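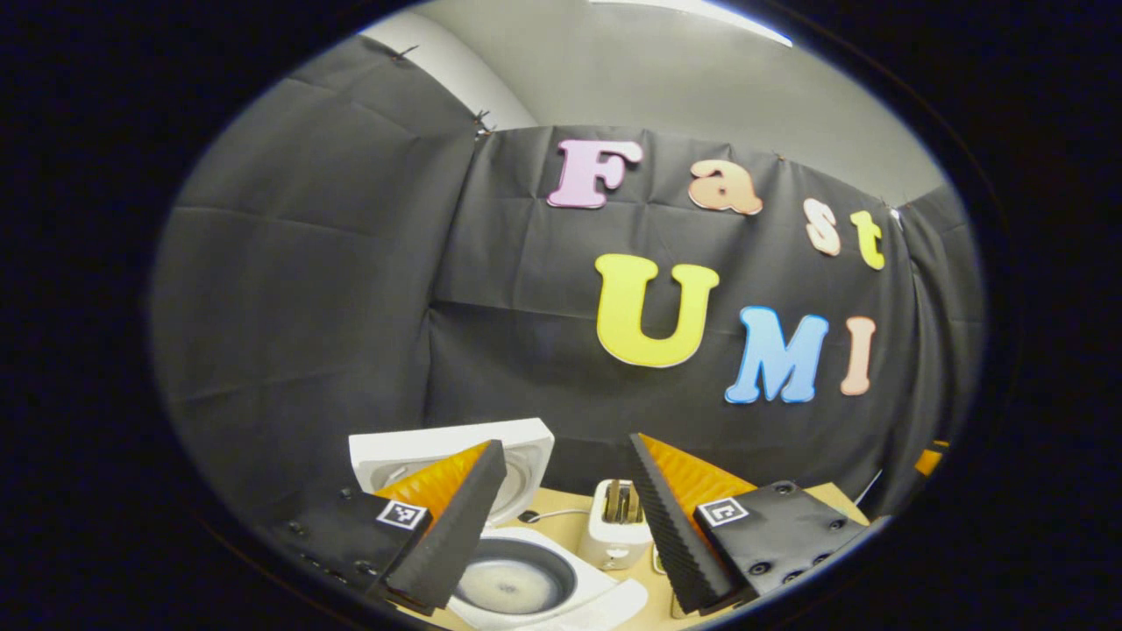 Progress Report No. 3, page 1

4 Mar 2021

To our friends at the Ikstead fund,

Thank you once again for your patience over the winter, and for the kind note you sent back after the last report. I had meant to write in January, but the spare parts from Jang were slow to reach us and I wanted to have something solid to tell you first.

Most of this period went into looking after the hand-held gripper. The orange finger pads are soft, and the ribbed inner face is where the wear shows up, so we now check both sides before every session and change the pads as a pair. Brayden Cormier has written the whole job up on a single sheet, which has saved us a good many phone calls. We change pads after 2,000 grasps, or sooner if a rib has started to tear.

The square markers on the black mounting plates get their own line on the sheet. Each one has to sit flat and be wiped clean, and after any pad change we record 38 open-and-close cycles and look at the finger width in the log before going further. Twice the width drifted, and both times it came down to a marker lifting at one corner – a small thing, but it cost us a morning and a fair amount of coffee.

The tabletop station at Kitolside is set up with the black cloth behind it, the foam Fast UMI letters, a small white toaster, a basin and a dish. We would still like to steam the folds out of that cloth, and I keep promising to do it. The toaster cord stays on the list of things to check when the table is laid out.

On spending, we have used $230 of the repair line, nearly all of it on pads and screws. There are 80 recordings left to make for the Cundivmont set, and I expect to ask you for one more box of pads before they are finished. Brayden will send the order sheet separately, along with the width logs you asked to see.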